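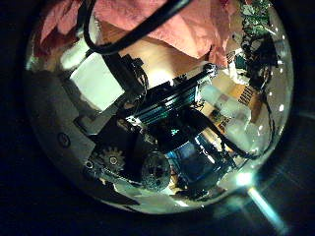 Grindness, Issue 29, page 2

I wanted to like the Triteron cable kit so much. It's 89 dollars, it comes in a nice little tin, and it promises to tidy up every loose wire between your gripper and the first joint of your arm. If you've ever worked with two arms over one table you know why I had my card out before I'd finished reading the page!

So, the short version: the clips are lovely, the strain relief is bad, and the strain relief is the part that can get you hurt. Please read the middle of this before you buy one.

What you get is a bag of snap-on clips, a roll of wrap, two lengths of flexible sleeve and a little collar that bolts on behind the gripper and is meant to hold the power and signal cable still. Fitting it all took me one evening (with a break for soup). The clips go on with your thumb and stay on. I've pulled them off and moved them more times than I should admit and they still grip like new. The wrap is good too, soft enough that it doesn't fight the wrist when it turns.

The collar is where things went south. I had the arm doing slow pick-and-lay moves with soft stuff, which is most of what I do, and I'd set it to run 70 cycles and sat down nearby with the stop button in my lap. Somewhere past the halfway point the gripper closed, lifted, and then just opened again. 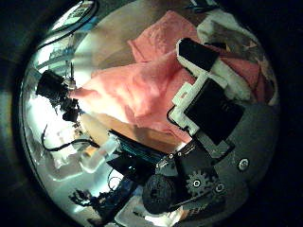 No error on the screen, nothing. I thought I'd messed up the program, so I ran it again, and it did the same thing at a different point in the move. Then it got worse: it lost the signal with the jaws open and, when the signal came back, it shut. Hard! My hand was well away, but I'd been reaching in there five minutes earlier to straighten a fold.

I powered everything down and took the collar apart. The inside edge is molded with a sharp little ridge, and every time the wrist rolled over, the cable was getting dragged across it. The jacket was cut right through on one side and I could see copper. So the gripper was dropping out and waking up whenever the wrist bent far enough.

Could I have put it on wrong? I wondered that for a whole day. The instructions are one folded sheet with a drawing the size of a stamp, so I called Pelkonen, where I'd bought it, and the guy there walked me through the steps. I'd done it right. He also told me mine wasn't the first call, and that a new collar with a rounded edge is supposed to ship in July. They sent my money back without any fuss, so full marks to the shop.
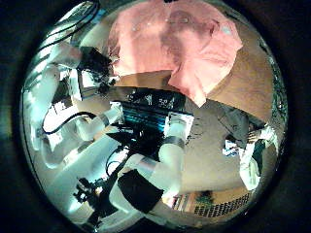 Eetu Hämäläinen

In the meantime I've gone back to a plain loop of cable with plenty of slack, which looks messier and sags a bit, but the wrist can turn all the way and nothing rubs. I've kept the Triteron clips for the big links farther down, where hardly anything bends, and they're great there. I also picked up a Toveck sleeve for the last stretch before the gripper. It's stiffer than I'd like and it smells like a new shower curtain, but it's smooth on the inside and the cable under it still looks fine when I peel it back.

If you already own the kit, take the collar off today. Unplug first, then run a fingernail around the inner edge and you'll feel the ridge right away.

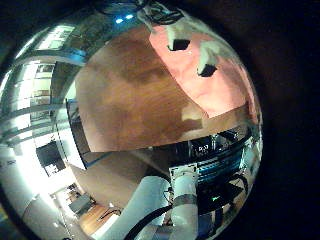
Check the cable on the side that faces the wrist, too, which is where mine went, and don't trust tape as a fix if the jacket is open. Swap the cable. And change your gripper settings so it stays where it is when the signal comes back, if yours lets you pick. Mine did, it was two menus deep, and I'd never once looked at it.

Would I buy the clips on their own? Yes, in a heartbeat, but right now they only come in the full kit. Two stars out of five from me, both for the clips, and I'll try the new collar when I can get one.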